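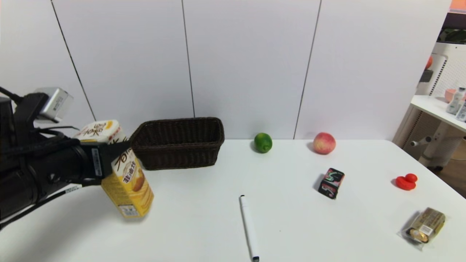 Ticket 3173 – Poste de préparation paniers, le bras fait des pauses avant de lâcher
Statut : ouvert
Site : Drikmont
Logiciel : Flodeck

Message initial

Bonjour l'équipe support ! Je reviens vers vous pour le bras du poste paniers, celui qui range les articles à la place de nos préparateurs depuis février. Globalement on en est contents, hein, mais là j'ai un souci qui m'agace : une fois au-dessus du panier, il s'arrête, il réfléchit (je ne sais pas comment le dire autrement), et il finit par ouvrir la pince au bout de presque 15 secondes. Avec les briques de boisson surtout. Avec les fruits, jamais vu.

Ce que j'ai déjà essayé : redémarrage complet de Flodeck, recalibrage de la pince avec la procédure de Ritchie, changement de panier. Le redémarrage a aidé une petite heure et puis c'est revenu.

Réponse du support (Alistair McIver, Stulness)

Bonjour, merci pour les détails. Pouvez-vous m'envoyer le journal de la matinée et me dire si le seuil de confirmation a été modifié ? Il doit être à 3 par défaut.

Ma réponse

Alors, je viens de regarder, il est à 4 ! Je n'y ai pas touché, mais j'ai demandé à Seo-ah Bang, qui tient le poste le matin, et c'est elle qui l'a monté après une brique mal posée. Je ne peux pas lui en vouloir : avant, elle faisait les paniers à la main, maintenant on lui demande de surveiller un écran et de rattraper les ratés, forcément elle préfère que la machine vérifie une fois de trop.

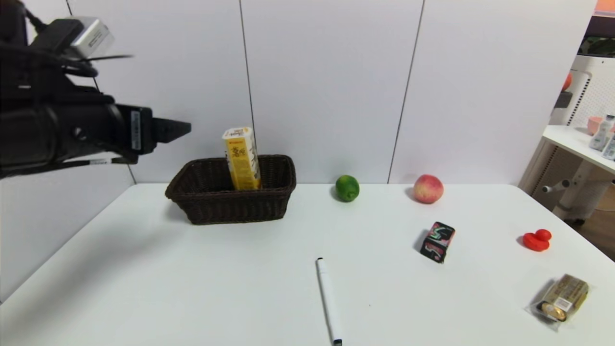 Donc j'ai remis à 3 et on a refait une série ensemble, brique, citron vert, pêche, dans cet ordre. La pause est nettement plus courte, mais elle n'a pas disparu, et elle tombe toujours sur la brique. Est-ce que ça peut venir de la hauteur de l'emballage ? Il dépasse pas mal du panier une fois debout, et j'ai l'impression que le bras prend de la marge pour se dégager.

Autre chose, tant que je vous tiens : Seo-ah aimerait pouvoir reprendre la main sans passer par l'arrêt complet. Aujourd'hui, pour redresser un article, elle coupe tout, elle relance, et elle perd plus de temps qu'en faisant le panier elle-même (elle me l'a dit assez vertement !). S'il existe un mode pause dans Flodeck, je suis preneur, et si vous avez une fiche à imprimer pour l'équipe du matin, encore mieux.

Réponse du support (Alistair McIver)

Le mode pause existe, il faut l'activer dans le profil opérateur. Je vous envoie la fiche. Pour la brique, je regarde la marge de dégagement dans votre journal. Merci de ne rien changer d'ici là.

Ma réponse

Reçu, merci ! Journal en pièce jointe, je laisse le seuil à 3 et je préviens Seo-ah pour le profil.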